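ok so packing for the Penness hike, a thread bc Yasaman keeps asking

1/ we leave in March. it's gonna be muddy. gaiters, two pairs of socks, dont argue

2/ food. Keyvan is doing dinners, everyone does their own breakfast. no one bring canned stuff pls, last year was 30 lbs of beans

3/ rope for the tarp – I've got it, you dont need any 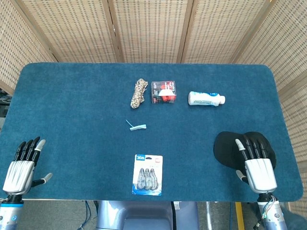

the camo rope, all coiled up and tied

4/ high point is 2,329 ft so no big deal, but the wind up there is awful. bring a real hat

5/ cars: Shirin has room for 2 more. parking lot fills up by 7 am, so we meet at hers at 5:30. yes AM

6/ Ardalan if your reading this you still have my stove

ok thats it, gotta run, will add water stops tonight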